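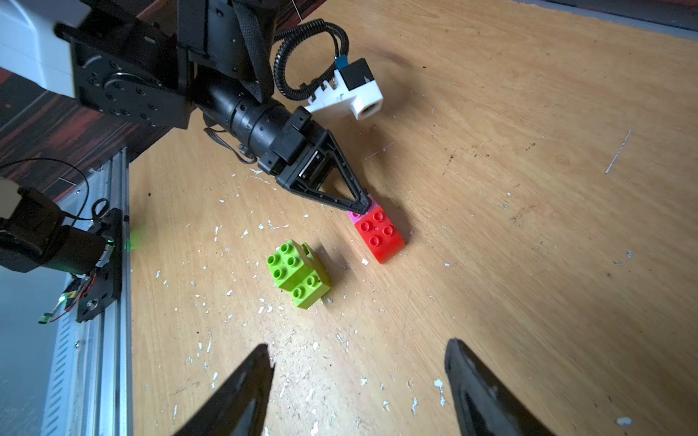 *Zelle Garnen, Blick der Handgelenkkamera auf den zweiten Arm: Fingerspitze am rosa Stein, dahinter der Kamerahalter.*

**Ticket:** Zelle Garnen, zwei Arme, Tischaufbau
**Gemeldet von:** Maureen Penrose
**Bearbeitung:** Terence Bramwell
**Status:** offen, Beobachtung läuft

## Meldung

Seit dem Umbau im August setzt der zweite Arm beim Anfahren der Steine zu weit seitlich an. Der Versatz beträgt 7 mm, immer in dieselbe Richtung. Der andere Arm greift sauber. Neustart der Steuerung (Obura) ohne Wirkung, Kalibrierung im Menü läuft ohne Fehlermeldung durch. Der Versatz ist danach wieder da.

## Verlauf

**9:40 – Bramwell**
Nullstellung beider Arme geprüft, Werte stimmen mit dem Protokoll überein. Gelenke stromlos von Hand bewegt, kein spürbares Spiel. Verschraubung an der Profilschiene nachgezogen, eine Schraube am Motorhalter war locker. Danach Testlauf, Versatz unverändert.

**10:15 – Bramwell**
Kamerahalter am zweiten Arm geprüft. Der weiße Halter aus dem Drucker lässt sich mit dem Finger leicht verdrehen. Die Klemmung sitzt fest, aber der Halter selbst gibt nach. Außerdem liegt das Wellrohr in einer engen Schlaufe und drückt in gestreckter Stellung gegen den Halter. Das würde erklären, warum die Kalibrierung durchläuft: Sie wird in Grundstellung gemacht, und dort liegt das Rohr frei.

**10:30 – Penrose**
Beim Umbau wurde das Wellrohr durch ein längeres von Jendell ersetzt. Das alte war am Knick gebrochen. Der Halter ist noch der erste Satz von Umik.

**11:20 – Bramwell**
Wellrohr am Handgelenk gelöst, um 25 mm zurückgesetzt und neu fixiert. Halter mit zwei neuen Schrauben befestigt, Anzugsmoment nach Datenblatt. Handauge-Kalibrierung wiederholt, diesmal in gestreckter Stellung. Restversatz 2 mm.

Danach Greifprobe mit den grünen Steinen, Greifkraft auf Stufe 5. Für den Vergleich lief der andere Arm mit denselben Einstellungen mit.

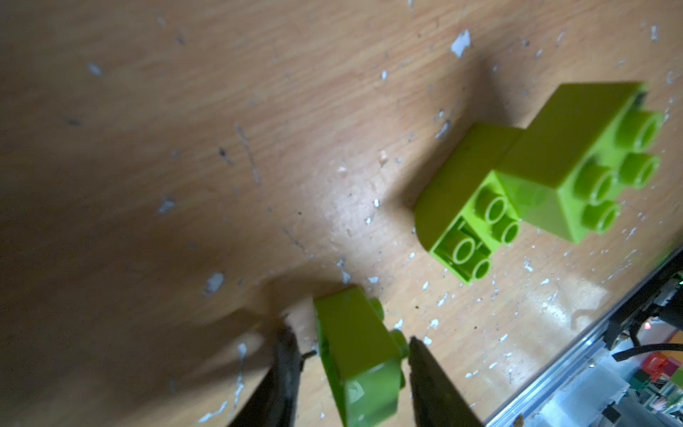 Bei den Steinen mit runder Seite bitte darauf achten, dass ein Finger auf der Noppenseite anliegt und der andere gegenüber. Über die Rundung gegriffen kippt der Stein schon bei kleinem Versatz, und dann sieht ein Greiffehler aus wie ein Kalibrierfehler. In der Auswertung von gestern sind beide Fälle nicht getrennt, die Liste ist für dieses Ticket also nur bedingt brauchbar.

**11:45 – Penrose**
Kann ich den Rest mit einem Offset in Obura ausgleichen?

**11:50 – Bramwell**
Bitte nicht. Solange der alte Halter dran ist, wandert der Wert, und der Offset bleibt später stehen. Lieber erst tauschen – Ersatz ist bei Umik angefragt.

## Noch offen

- Neuen Halter montieren, danach Kalibrierung in Grundstellung und gestreckt
- Tischfläche abkehren, es liegen viele weiße Splitter darauf
- Schraube am Motorhalter nach einer Woche nachprüfen
- Länge des Wellrohrs im Wartungsblatt nachtragen (Penrose)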